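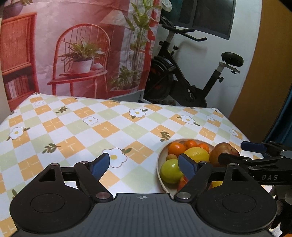
*The heart-shaped fruit bowl, with the small oranges at the back.*

# Grirkness three-tier fruit and veg rack: a review after one summer

I bought the Grirkness rack in June to get the potatoes, onions and squash off the worktop. Fruit we eat quickly still goes in a bowl on the table. Everything that needs to last more than a week goes in the rack, and that is what this review covers.

It cost £39, delivered flat in one box. There is a cheaper two-tier version, but the gap between its shelves looked too small for a cabbage, so I didn't consider it for long.

## Putting it together

Assembly took me most of an hour. The frame is four uprights and a set of cross rails, held by bolts that you tighten with the key supplied. The drawings are clear up to step five. At step six the rails are shown upside down, and if you follow it exactly the baskets won't slide in. I had to undo one side and start that bit again.

Two of the bolt holes were slightly out of line. Leave every bolt loose until the whole frame is standing, then tighten them all at the end, and it goes together without forcing.

Standing on a tiled floor it rocked a little. The feet don't adjust. I put a folded piece of card under the back left one and it has been steady ever since.

## In use

The baskets are the best part. They are open wire with a fairly close mesh, so small shallots don't drop through, and they lift straight out for washing. Air gets to everything. My onions from the June sack lasted into September with only a few going soft, which is better than I managed in the cupboard under the stairs.

Potatoes are less of a success. They need the dark, and an open rack in a bright kitchen doesn't give them any. I now keep them in a paper sack with the top rolled down, standing in the bottom basket. That works, but it takes up the entire basket and you can't see when you're running low.

The middle basket holds squash, swede and anything else heavy. It bows slightly under a full load but has never come off its rails. The top one is the shallowest and gets garlic, ginger and lemons.

Onion skins fall through the mesh and collect on the floor underneath. A tray at the bottom would solve this. Grirkness doesn't sell one, so I use an old baking sheet.

## Compared with the Mornley

Before this I had the Mornley stacking crates for a couple of years. They look smarter and they keep the light out better, but to reach the bottom crate you have to lift off everything above it. In practice I forgot what was down there, and I threw away a lot of sprouted potatoes. The Grirkness takes up about the same floor space and you can get at all of it.

If you mainly store potatoes, I would still choose the Mornley. For onions, squash and a general mixture, the Grirkness is better.

## Wear so far

The coating has chipped in one place, where the top basket rubs against the upright. There's no rust yet. I wipe the frame down with a damp cloth when I do the floor and wash the baskets by hand.

## Score

**3 out of 5.** It does the main job well and the price is fair. I've taken marks off for the wrong drawing, the fixed feet and the missing tray.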